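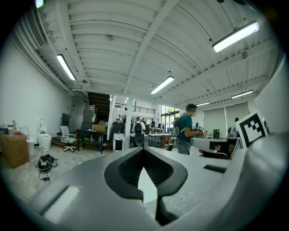 Figure 1. The workspace from the camera of the hand-held gripper, with a square fiducial marker beside the gripper finger at right.

4. Setting Up and Looking After the Cell

The Hisadell cell has no fence and no fixed robot base. It is a set of worn and hand-held parts that have to agree with each other about where things are, and keeping them in agreement takes up most of the upkeep we do. We have grown very fond of this part of the work! A well-kept cell gives recordings you can use the same afternoon, and a neglected one gives a week of guessing.

Figure 1 shows how much of the room the gripper camera takes in: the ceiling lights, the windows, the people, a good deal of floor. The lens is wide on purpose. The tracking software, Grulov, needs background features as well as the marker, and a room full of furniture is a gift to it. The plain stretches of wall and ceiling give it very little, and we plan the warm-up motion with this in mind. The operator turns slowly on the spot, lowers the tool to waist height, raises it again and holds still until the position estimate settles. Only then do we start the clock.

4.1 Gloves, cubes and harness

The two-handed tasks use the Dinsa rig, a head camera with a pair of gloves. Each glove carries a cube covered in fiducial patterns, so that at least one face should stay readable as the wrist turns. The harness goes on first and gets tightened at both buckles before anyone touches a glove. We learned the order the slow way, having fed cables through sleeves and straps in nearly every wrong sequence there is.

Cable slack matters more than we expected. With too little, the cube gets tugged off its seat when the arm reaches forward; with too much, a loop swings in front of the lens. Our rule is to have the operator stretch both arms out over the table as far as the task will need, then let the cable hang with a hand's width to spare. After that, the operator takes hold of the test object at its lower corners and rocks it gently. The curved lattice sheet is our favorite for this check. It is awkward and wide, and it pulls the hands into just the low, spread-out pose where a loose cube shows itself in the pose trace as a tiny, very recognizable wobble.

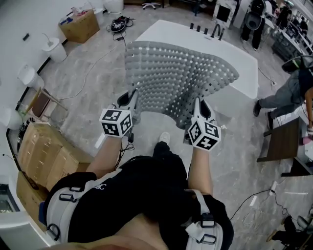 4.2 Finger and pad checks

The hand-held tool is tested on its own, again with real objects. Teresa Jabłońska wrote the present routine, which replaced a checklist dated 2020-01-03 that had grown far too long. It has four steps. Wipe the lens. Open and close the finger with nothing in it and listen for scraping. Close on a flat, stiff object with a soft, textured pad in the grip, and watch how the finger bends. Release, and compare the finger shape with the stored reference.

The third step is the one we would urge other groups to copy. A segmented finger can look perfect in free air and still bind at one plate under load. Pressed against something wide and rigid, it should bend in a smooth curve from the housing up to the contact, and any sharp kink is easy to see from the tool's own camera. Grit between the plates is the usual cause. A dry, soft brush clears it; oil does not help and picks up more dust. A large pale panel also covers much of the background, so the same grip is a lovely stress test for Grulov, which has to hold its position using whatever is left around the edges. 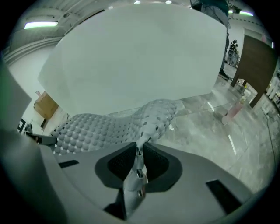
4.3 Recording rate and recalibration

All cameras run at 60 frames per second. We recalibrate the lenses after any knock, however light, and otherwise every two weeks. The routine is handled by Molletti, our small set of calibration scripts, and the operator's part is mainly to move the tool without hurrying. Marker faces are replaced as soon as a corner lifts. In November we put this off for one cube on the left glove, and the resulting drift was small enough to pass the automatic checks but large enough to spoil the contact labels. Those recordings are left out of the results in Section 5.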